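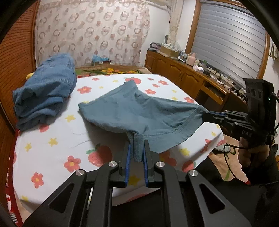

Mivent Club Cricket Pay Records

Welcome, and thank you for taking an interest in what began as a very long spreadsheet and a few shoeboxes of match-day receipts. This dataset gathers what semi-professional and amateur cricketers were paid to turn out for clubs in the Birkevine and Ledesma leagues, match by match, along with the small extras such as petrol money, teas and bonuses for a fifty or a five-wicket haul.

What's inside

There are 457 payment records from 52 clubs, kept in 2 files. The first, payments.csv, has one row for each payment. The second, clubs.csv, gives each club's league, division and ground, and you can join the two on club_id.

Columns in payments.csv

club_id: short code for the club
player_code: a random code, so please don't try to work out who is who
role: batter, bowler, all-rounder or keeper
match_fee: in pounds, before any deductions
travel: petrol or train fare, blank if none was claimed
bonus: anything paid on top for runs, wickets or a win
overseas: yes or no

How it was gathered

Club secretaries sent in their own books, and I typed them up by hand, mostly in the evenings and with a good deal of tea. Where the handwriting beat me I wrote back and asked, and most people were kind enough to answer. Anything still unclear has been left blank — I would sooner have a gap than a guess.

Things to watch for

A few clubs paid by the month, and I have split those sums evenly across the matches played, so they look smoother than they should. August is on the thin side, with several Ledesma sides away on tour. The Plultska Cup ties are included, but they carry a flat fee of £80 per player and will pull your averages about if you leave them in. Filter on club_id starting PC to drop them.

Using the data

You are free to use it for study, writing or plain curiosity. Please credit Marisol Barrera and mention the version you used. If you spot a mistake, do write in, however small it seems — corrections are always welcome, and so are old scorebooks.

Last updated 31/12/2023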